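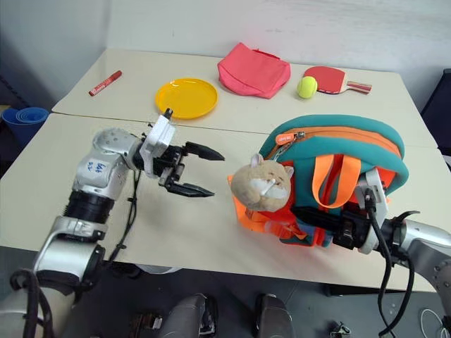
Kovunbridge Summer Playscheme
Kit and bags meeting, 8 July 2024
Held at Cleratden Hall, back room

Present: Pauline Penrose (chair), Stuart Staniforth (notes), Hall office, two of the session leaders, Murín group rep
Apologies: minibus driver, Saturday leader

Started late, door code changed again. Pauline asked for short answers.

1. Last minutes
Agreed. One correction, the glue sticks were bought by the Murín group and not by us. Stuart to fix the copy in the folder.

2. Matters arising
Shed key found. In the kettle cupboard.
Leaflets gone out to both schools. Wrong phone number on the back, Stuart has done stickers. Everyone to take a wodge home and stick.
Tap in the small kitchen still drips, Hall office has it on the list.

3. Borrow bags
Main item. Reminder for the ones who missed June: each family can take a bag home overnight, bring it back next session, bag gets checked and repacked. 8 bags to start with.

Bag itself. Teal backpack with the orange trim liked by all. Easy to spot on a coat peg. Murín rep asked could we have plainer ones, cheaper. Pauline said no, the plain ones went home with the wrong children last year and two mums had words. Teal and orange it is.

Contents. Long discusion. Settled as follows:

Plush toy. One per bag. Stays with its bag, no swapping between bags even if asked nicely. Wash at 30 in a pillowcase. Leader for the under sevens wants the toys to have names, left to her and the children.

Table tennis bat. Red rubber one with the wooden handle. Query over whether one bat is any use on its own. View of the meeting was yes, keepy-uppy, against a wall, balancing race etc. Families who want a game can borrow a second from the cupboard, sign for it.

Ball. Tennis ball, the bright yellow-green sort. Stuart had wanted proper table tennis balls, others said they get trodden on before the end of the path. Tennis ball is heavy on a bat but the little ones hit it more often. Stuart's objection noted at his request. Proper balls to be kept at the hall for use on the tables only.

Yellow plastic plate. Snack plate, also for the plate-and-ball relay. Has a rim so the ball sits on it better than on the flat ones. Washed every time it comes back, used or not. Not to go in a microwave, put this on the slip.

Pink pouch, the zip one. For small bits: pencil stubs, the card game, hair bobbles. Discussion about what is NOT to go in it. No coins, no sweets, no medicine. Leaders to unzip and look every time, last year's pouch had a slug.

Red marker. Argument. Pauline against, sofas. Session leader for, the drawing sheets are no good without something to draw with. Compromise: marker goes in, washable sort only, cap checked on return. If we can't be sure a marker is washable it stays at the hall. Stuart to test on an old tea towel and report back.

Order of packing. Tried several ways. Agreed: plate flat against the back, bat next to it handle up, toy in front, pouch on top, marker in the pouch, ball last. Ball at the bottom makes the bag fall over. Toy on top looks nicer when you open it but the zip catches the fur, so toy goes down the middle and that's that.

Pauline wants everything laid out in a line on the table before it goes in the bag, every bag, every time. Not straight out of the box. Missing things get noticed that way. Agreed, one against (quicker to do it out of the box).

Slip. One side of A5, list of contents with a tick for out and a tick for back. Stuart to do. Big print please. Murín rep will translate, needs it a week before.

4. Lost and damaged
No charge to families. Write it in the book and replace from the spare box. If the same bag comes back short twice have a quiet word, not at the door in front of people.
Bats: if rubber is peeling, bin. Don't glue.
Toys: split seams to the mending basket. Pauline mends, would like company.

5. Money
Budget for the bags and contents is 400 pounds for the summer. Quote from Neltalix in for backpacks, pouches and plates, comes in under with delivery. Delivery 4 working days if ordered before noon. Hall office asked if it could be split over 2 invoices, Stuart to ring and ask. Toys are donated so nothing to pay there, new ones only with labels on.
Agreed to order. Proposed Murín rep, seconded Pauline.

6. Room and storage
Folding tables to be pushed together lengthways for packing, wipe down first. They do not lock to each other so no leaning on the join.
Mats to be rolled tight and stood up against the wall. Flat on the floor they get walked on. Straps have gone missing, anyone got the straps?
Bins. Who empties. Last person out. Was on the list already, item repeated as it hasn't been happening.
Cupboard: top shelf spare bags, middle shelf bats and balls, bottom shelf to be kept clear for the hall's own stuff. Leader asked for hooks, Hall office to find out if we can drill that wall.
No chairs stacked in front of the fire door. Again.

7. August
Murín group visit confirmed, joint afternoon, they bring the parachute and we do tea. Bags not to be lent out that day, all needed at the hall.
Wet weather plan is the relay indoors, plates and balls, one lane per team. Table tennis in the small room if the tables will go through the door. Somebody measure.

8. AOB
Tea towels. Please take one home and wash it.
Squash is running low, orange preferred.
Leader reported a very good painting session, pictures still on the radiator, parents to collect or they go up in the corridor.
Marker pens left without caps in the drawer, see item 3, same goes for ours.

ACTIONS
Stuart: slip, ring Neltalix about invoices, tea towel test, correct June minutes
Pauline: place the order, mending basket, spare box
Murín rep: translation, confirm parachute
Leaders: toy names, measure small room door, find mat straps
Hall office: tap, hooks
All: stickers on leaflets

Next meeting same room, date to follow by email once Pauline has her rota. Bring your own mug.

Closed when the choir needed the room. SS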